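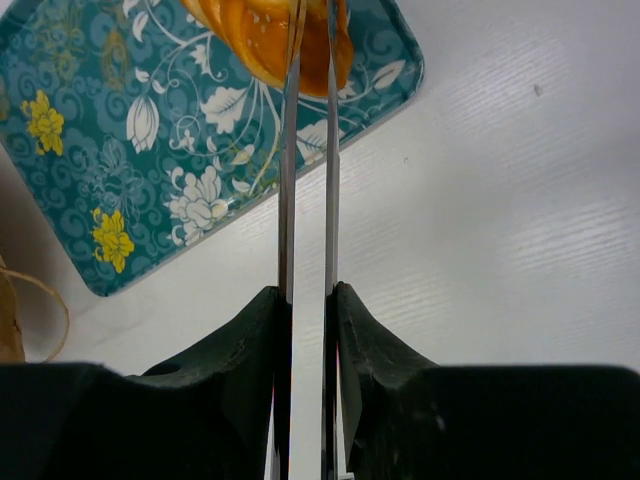 그림 1. 황금빛 갈색의 빵 조각과 청록색 꽃무늬 쟁반.

식품저장학 9주차 강의 노트
전분질 식품의 노화와 수분 이동
담당: Mairéad Sheehan

1. 용어 정리

노화(staling)는 굽기가 끝난 뒤 빵에서 일어나는 물리적·화학적 변화 중 미생물에 의한 변질을 제외한 것을 통칭한다. 속질(crumb)의 경화, 껍질(crust)의 연화, 향 성분의 소실, 부스러짐의 증가가 모두 포함된다. 일상어에서 "빵이 말랐다"고 할 때 가리키는 현상과 범위가 일치하지 않으므로 답안에서 혼용하지 말 것.

건조(drying)는 제품 전체의 수분 함량이 감소하는 현상이다. 노화는 수분 손실이 전혀 없는 밀봉 조건에서도 진행된다. 두 현상은 동시에 일어나는 경우가 많고, 수분이 손실되면 속질의 경화 속도도 빨라진다. 원인이 다르다는 점과 서로 영향을 준다는 점을 구분해서 서술해야 한다.

노화 전분(retrograded starch)은 호화된 전분이 재결정화한 상태를 말한다. 전분의 노화는 빵 노화의 주요 기작 가운데 하나이며 동의어가 아니다.

2. 호화와 재결정화

생전분 입자는 결정 영역과 비결정 영역이 교대로 배열된 구조를 갖는다. 충분한 물이 있는 상태에서 가열하면 비결정 영역이 먼저 팽윤하고, 이어 결정 영역이 융해되면서 복굴절이 소실된다. 이 과정을 호화(gelatinization)라 한다. 빵 반죽은 물이 제한된 계이므로 입자가 완전히 붕괴되지 않으며, 구운 속질에서도 변형된 입자의 윤곽이 현미경으로 관찰된다.

냉각이 시작되면 아밀로스가 먼저 회합한다. 아밀로스는 직쇄에 가까운 구조이므로 사슬 간 정렬이 빠르고, 굽기 직후의 냉각 단계에서 이미 겔 망상 구조를 형성한다. 갓 구운 식빵이 식은 뒤에야 깨끗하게 썰리는 것은 주로 이 구조에 의한다. 반면 아밀로펙틴은 짧은 곁사슬이 이중나선을 이루면서 천천히 재결정화하며, 저장 중 며칠에 걸친 경도 증가와 대응한다.

두 성분의 차이는 재가열 실험에서 드러난다. 아밀로펙틴 결정은 비교적 낮은 온도에서 융해되므로, 굳은 빵을 오븐에서 데우면 속질의 부드러움이 일부 회복된다. 아밀로스 결정은 통상의 재가열 온도에서 융해되지 않는다. 회복된 빵이 다시 굳는 속도는 처음보다 빠른데, 재가열 중의 수분 손실이 한 원인이다.

지질과의 복합체도 언급해 둔다. 아밀로스는 나선 내부에 모노글리세라이드의 지방산 사슬을 수용하여 포접 화합물을 만든다. 제빵용 유화제가 속질을 부드럽게 하는 효과는 이 복합체 형성 및 입자 팽윤의 억제로 설명된다.

3. 온도 의존성

재결정화는 핵 생성과 결정 성장의 두 단계로 나누어 다룬다. 핵 생성은 온도가 낮을수록 유리하고(유리전이온도 이상의 범위에서), 결정 성장은 융해온도에 가까운 쪽에서 유리하다. 전체 속도는 두 곡선의 곱에 해당하므로 중간 온도에서 최댓값을 갖는다. 수분이 충분한 속질의 경우 냉장 온도가 최댓값에 가까운 영역에 놓인다.

따라서 4 °C 저장은 곰팡이의 생육을 늦추는 대신 속질의 경화를 촉진한다. 저장 목적이 미생물 억제인지 조직감 유지인지에 따라 판단이 달라진다. 냉동의 경우 제품 온도가 냉장 영역을 통과하는 시간이 중요하다. 느린 냉동과 느린 해동은 경화가 빠른 구간을 길게 통과한다는 점에서 불리하다. 두꺼운 덩어리보다 썬 상태의 빵이 냉동에 적합한 이유도 같은 방식으로 설명할 수 있다.

유리전이온도 아래에서는 분자 운동이 제한되어 재결정화가 실질적으로 정지한다. 다만 가정용 냉동고의 온도는 문 개폐와 제상 주기에 따라 변동하며, 얼음의 승화와 재결정으로 표면에 성에가 생기고 조직이 건조해진다. 냉동 보관 중의 품질 저하를 전분만으로 해석해서는 안 된다.

4. 속질과 껍질 사이의 수분 이동

굽기 직후의 껍질은 수분 함량이 매우 낮은 유리 상태이고, 속질은 수분 활성도가 높은 고무 상태이다. 두 영역이 접해 있으므로 수분 활성도가 같아지는 방향으로 물이 이동한다. 평형의 기준은 수분 함량이 아니라 수분 활성도이다. 흡착 등온선이 서로 다른 두 재료는 평형에 도달한 뒤에도 수분 함량이 다를 수 있다. 중간시험에서 오답이 가장 많았던 부분이므로 등온선 그림을 다시 확인할 것.

껍질이 물을 흡수하면 유리전이온도가 내려간다. 그 값이 실온보다 낮아지는 시점에 껍질은 바삭함을 잃고 질겨진다. 파괴 양상으로 보면 취성 파괴에서 연성 변형으로 바뀌며, 씹을 때 나는 소리의 세기와 빈도도 감소한다.

외부로의 이동은 껍질 표면과 주변 공기의 수증기압 차에 의해 결정된다. 정상 상태에서 포장재를 통한 투과량은 다음과 같이 쓴다.

Q = P × A × t × Δp / L

Q는 투과한 수증기의 양, P는 투과 계수, A는 면적, t는 시간, Δp는 양쪽의 수증기 분압 차, L은 두께이다. 식은 균질한 단층 필름을 가정한다. 종이처럼 공극이 있는 재료에서는 두께에 대한 반비례 관계가 엄밀하게 성립하지 않으며, 입구가 접혀 있는 봉투는 재료 자체보다 틈을 통한 공기 교환이 지배적인 경우가 많다.
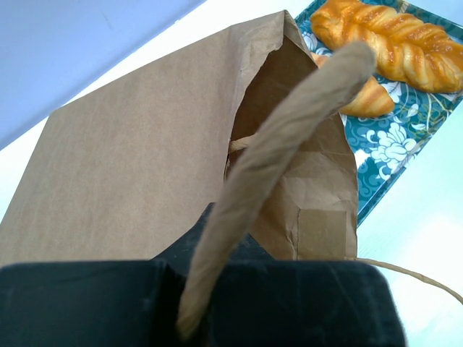 코팅하지 않은 종이류는 수증기 저항이 작다. 껍질에서 나온 수분이 포장 내부에 축적되지 않으므로 바게트와 같이 껍질의 조직감이 중요한 제품에 단기간 사용한다. 대가는 전체 수분의 손실이며, 하루를 넘기면 속질까지 건조해진다. 폴리에틸렌 필름은 반대로 작용한다. 전체 수분은 유지되지만 껍질이 연화되고, 완전히 식지 않은 제품을 넣으면 내면에 응축수가 생겨 곰팡이 발생 위험이 커진다.

천공 필름은 양자의 중간 조건을 얻기 위한 재료이다. 투과량은 필름의 재질보다 구멍의 지름과 개수에 좌우된다. 실습에 쓰는 Clolix 필름은 천공품과 무천공품의 외관이 비슷하므로 롤 안쪽의 표기를 확인한 뒤 절단한다.

내유지, 왁스지, 적층지는 모두 "종이 포장"으로 불리지만 수증기 투과도의 차이가 크다. 보고서에는 종이라고만 적지 말고 평량과 코팅 여부를 기재한다. 공급자 자료에 투과도가 제시되어 있으면 측정 온도와 상대습도를 함께 옮겨 적는다. 측정 조건이 없는 투과도 값은 비교에 사용할 수 없다.

5. 배합 요인

단백질: 글루텐 함량이 높은 밀가루는 부피가 큰 빵을 만들고, 동일한 압축 조건에서 낮은 경도를 나타낸다. 부피의 효과와 글루텐 자체의 효과를 분리하려면 비용적을 맞춘 시료가 필요하다.

당류: 물과 결합하여 자유 부피를 줄이고 호화 온도를 높인다. 첨가량과 종류에 따라 방향이 달라지므로 일반화에 주의한다.

효소: 말토제닉 아밀레이스는 아밀로펙틴의 바깥 사슬을 짧게 잘라 재결정화를 억제한다. 내열성이 지나치게 큰 효소를 과량으로 쓰면 굽기 이후에도 분해가 계속되어 속질이 끈적해진다.

사워도: 유기산과 세포외 다당류의 영향이 함께 나타난다. pH 저하는 곰팡이 억제에도 기여하므로 저장성 평가에서 노화와 변질을 따로 기록한다.

6. 측정법

기계적 측정에서는 원통형 탐침으로 속질을 압축하여 정해진 변형률에서의 힘을 읽는다. 실습실의 Enard 물성측정기는 전원을 켠 뒤 영점을 두 번 확인한다. 시료 두께가 다르면 변형률이 같아도 결과를 직접 비교하기 어렵다. 양 끝의 조각은 제외하고 중앙부에서 채취한다.

시차주사열량측정(DSC)은 재결정화한 아밀로펙틴의 융해 엔탈피를 구하는 데 쓴다. 엔탈피와 경도는 대체로 함께 증가하지만 비례하지 않는다. 수분 재분포와 글루텐 망의 변화가 경도에는 반영되고 융해 피크에는 직접 나타나지 않기 때문이다.

관능평가는 껍질과 속질을 분리하여 실시한다. 시료를 입에 넣기 전 손가락으로 눌러 본 평가와 씹은 뒤의 평가는 별도 항목으로 둔다. Serrano 기록지를 사용하되 "신선함" 항목은 비워 둔다. 정의가 불분명하여 패널 간 분산이 지나치게 크다.

7. 실습 과제

장소는 Bedton관 저장실험실이다. 조별로 반죽 800 g을 동일한 조건에서 굽고 중심부까지 식힌 뒤 포장한다. 처리구는 무포장, 무코팅 종이, 무천공 필름, 천공 필름의 4종이다. 포장 전 질량과 개봉 직후 질량을 모두 기록하고, 포장 내면에 맺힌 물은 빵의 질량에 포함하지 않는다.

보고서에는 질량 변화율, 속질 경도, 껍질의 관능평가 결과를 수록한다. 질량이 거의 줄지 않았는데 경도가 증가한 처리구가 있으면 2절의 내용을 근거로 해석한다. 단위가 없는 표는 채점하지 않는다.

제출 기한: 26. 7. 28.

다음 시간에는 흡착 등온선의 이력 현상을 다룬다. BET 식과 GAB 식의 적용 범위를 미리 읽어 올 것.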